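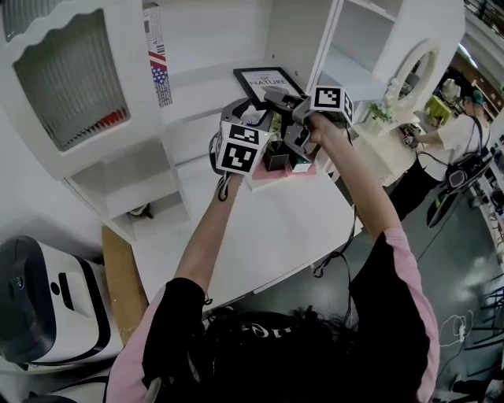

Hand-held gripper with marker cubes, in use at a furnished station. Darndale, demonstration recording.

1/ The Darndale Manipulation Program has revised its good practice rules for recording demonstrations with hand-held grippers. The revised text applies to all stations from December 2023. This thread sets out the main points for operators, station leads and partner sites.

2/ Scope. The rules cover any session in which a person performs a household task with a gripper in hand and the recording is later used to train a robot arm. Sessions driven remotely remain under the Wumbei procedure, which has not changed.

3/ Marker cubes. Every printed face must be flat, clean and fully attached before a session begins. A cube with a lifted corner or a scratched pattern is to be replaced, not taped. Replacement cubes are drawn from station stock and entered in the log.

4/ Sleeves, straps and hair. Nothing worn by the operator may pass in front of a marker face during a normal reach. Wrist straps are permitted and should be fitted so that the loose end hangs clear of the cube. Long sleeves may be worn if they stay above the wrist.

5/ Cables. The gripper cable should leave the work surface by the shortest path and have enough slack for a full reach to the highest shelf in the task. It may not cross the operator's standing area. Station leads are asked to check floor cables at each change of operator.

6/ We have received several questions on cables between neighboring stations. These belong to the station whose equipment they serve. If ownership is unclear, neither station records until the matter is settled.

7/ Spacing. Two operators may work in the same room. Each must be able to extend both arms in any direction without entering the other's work area. A shared aisle is acceptable. A shared tabletop is not.

8/ Objects. Household items used in a task must be ordinary goods in sound condition. Living plants are allowed. Soil must be dry at the surface and the pot must be set on a tray or other stable base. Glass with a damaged edge is excluded from all tasks.

9/ Set dressing such as prints, pencils and small boxes may remain on shelves during recording. It should be varied between sessions under the Nisen layout list. Items that show a personal name, an address or a telephone number are to be removed.

10/ Calibration. Each gripper is calibrated at the start of a shift and again after any drop, however slight. A gripper that fails calibration 3 times in one shift is withdrawn and sent to the workshop with a completed fault slip.

11/ Session length. An operator records for no more than 4 hours in a shift, breaks excluded. Tasks that keep the arms above shoulder height must be alternated with tasks at table height. An operator may stop at any time and is not required to state a reason.

12/ Other people in view. Anyone who may be recorded must have signed the current consent form. Forms signed before October remain valid until the holder's next scheduled renewal. Visitors without a form wait outside the recording area.

13/ Review. Station leads review a sample of each day's recordings for hidden markers, dropped objects and unclear endings. Rejected recordings are kept in a separate folder under the Bodura file rules and are not deleted at the station.

14/ The full text and the one-page station checklist are available to partner sites through the usual document portal. Printed checklists dated before this revision should be taken down. Written comments may be sent to the standards desk and will be considered at the next revision.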